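Home Reviews Kitchen Furniture Floor Care About Contact

Lerkside Hard Wax Oil, one season on

Mar 4, 2023
By Emlyn Probert

I bought a can of Lerkside in October to redo a dining table that had lost most of its old finish. The varnish had gone white at the ends and the middle was bare in patches. I had used Tiko on a bench before that and liked it well enough, but the smell hung in the house for days and I wanted something milder.

What you get

The small can did two coats on the table with a little left over. The lid is a plain pry-off one and it bends if you use a screwdriver, so take your time. Inside, the oil is thick, close to warm honey, and the solids settle on the bottom. Stir it for longer than the label tells you to. I didn't stir enough on the first coat and the last third of the can came out cloudy.

Putting it on

Sand to 150 and stop there. I went finer on one leaf and the oil sat on top and stayed tacky overnight. A white pad works better than a brush. Put on a thin coat, wait fifteen minutes, then wipe off everything that will come off. My rag went in a bucket of water afterward – oily rags can catch fire by themselves and the label is right to warn about it.

The second coat went on the next evening and used less than half as much. There was a smell, a bit like crayons, gone by the following night.

How it has held up

We eat at the table 3 times a day and don't use a cloth. Water beads and wipes off. Red wine left overnight made a faint ring, which I rubbed out with a gray pad and a spot of oil. A hot pan did leave a mark, and that one is still there. Gintarė Luik, who has the same oil on her kitchen counters, says hers needed a fresh coat by the sink after the winter.

Color

The oil warms pale wood slightly and brings the figure up. On light oak tones, you want the wavy grain lines to read clearly along the length of the top, with no orange cast.
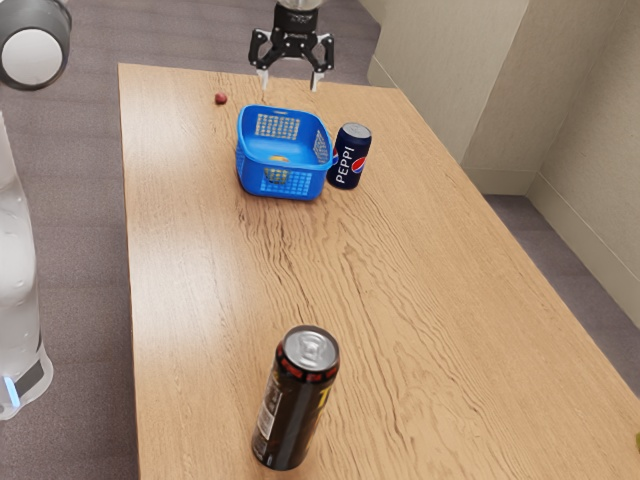

Compared with Tiko

Tiko dries harder and has a bit more shine. Lerkside is easier to patch, and you can't see where the patch ends. For a floor I would still pick Tiko. For a table I would buy Lerkside again, in the bigger can if you have chairs to do as well.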